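The Columnist and the Congregation

For most of her career, Romana Šimko wrote a weekly column on public affairs that rarely mentioned faith, her own or anyone else's. Readers in Gredik knew her as a patient critic of municipal spending and a defender of the regional courts. Few were aware that she had been raised in a strict Lutheran household, or that she had left it at 19 after a quarrel over a sermon.

Her return to the subject began with a dispute over a school. The town council of Ovelico proposed to transfer a former parish school to a private foundation, and 335 residents signed a petition against the sale. Šimko supported the petition, then read the deed and changed her mind in print.
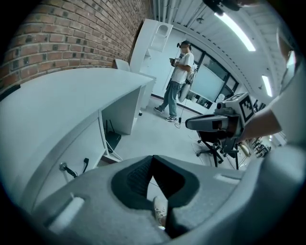 The reversal cost her a number of longtime readers. In the month that followed, the paper received 506 letters on the column, most of them hostile. Several accused her of serving the church she had once abandoned. Others, writing from the opposite side, complained that she had defended the sale on narrow legal grounds and had said nothing of its religious purpose.

Her editor, Viktor Šimek, declined to publish a clarification. He held that a columnist owed the public her reasoning and was under no obligation to supply her biography. Šimko disagreed, and in March 2023 she published the first of five essays on her upbringing.

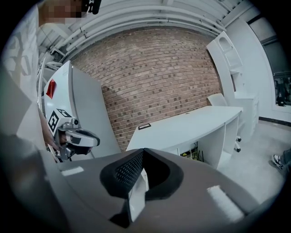
Did the essays alter her political views?

Her positions on taxation, the courts and public schooling remained largely as they had been. What changed was her willingness to state where those positions came from, including the debts she owed to a tradition she no longer practiced.

The third essay drew the widest response. In it she described her father, a lay preacher, who regarded newspapers as a form of idleness and yet saved every article she wrote.
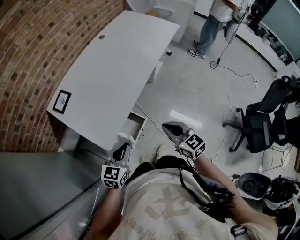
She did not present the discovery as a reconciliation. Her father had underlined passages in pencil and written objections in the margins, and she answered three of them at length, conceding one. The essays were later collected by Fluvum, a small press, with the marginal notes reproduced beside her replies. Šimko has since resumed her regular column, which still deals chiefly with budgets and the courts.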